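Subject: Re: Clips and pegs for the shared laundry room
From: Rizwan Afridi
To: Altton residents list
Date: Thursday, June 6, 2024

On the clips question from the last digest:

> We are down to a handful of wooden pegs again and half of those
> have lost their springs. Before I order more, does anyone have a
> view on plastic? I remember the old white ones snapping after one
> winter. Also, should they live in the laundry room or should each
> floor keep its own? And can we please settle where wet things go,
> the sill is getting marks on it.
>
> Second floor

I bought a pack of 20 plastic clips in November out of my own pocket and have been using them at home since then, mostly for towels and a heavy cotton bedspread. I still have 16. Two went over the balcony, one I stepped on, and one is somewhere in the house. None of them broke while holding laundry.

They are the large kind, light blue, with two long oval openings in the body. The spring is a gold-colored wire that coils around the outside and holds the halves together. On the old white pegs the spring sat in a small groove and popped out sideways if you pinched them off center. I haven't had that with these.

Weak points, so you know before ordering. They are bulky, so you get fewer on a line than you would with pegs. They will leave a dent in anything knitted if you clip it at the shoulder. And I don't know yet how the plastic does in full sun over a whole summer – mine are on a north-facing balcony.

I left one on the marble counter if anybody wants to try the grip before we spend money.
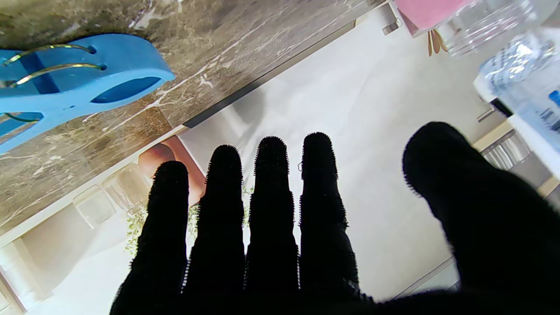

What I would order

One pack per floor plus one for the laundry room. The shop on Kokari Street had them last time I looked. Plilliron sells a similar clip but the spring felt stiff to me, and my mother could not open it with one hand. If someone with sore hands could test both, that would help more than my opinion.

Where to keep them

In the laundry room, in a bag hung on a hook. I would leave the per-floor packs to each floor to sort out.

Wet things

Please don't put wet clothes or dripping clips down on the marble. Water left standing there can dull the polish, and vinegar or descaler is much worse. If you spill either one, wipe it up with plain water and dry it with a cloth. I would put a plastic tray next to the machines for anything that drips, and keep the sill clear.

The Vukčević apartment offered a spare drying rack when they moved the last of their boxes out. It has one bent leg but stands fine against a wall. I said yes for now. If it is in the way, write to me and I will take it down to the basement.

I can place the order this weekend if there are no objections on the list by then.

Rizwan

Last updated: June 2024
2 replies | 0 shares
Contact the list owner | © Altton Residents | Back to top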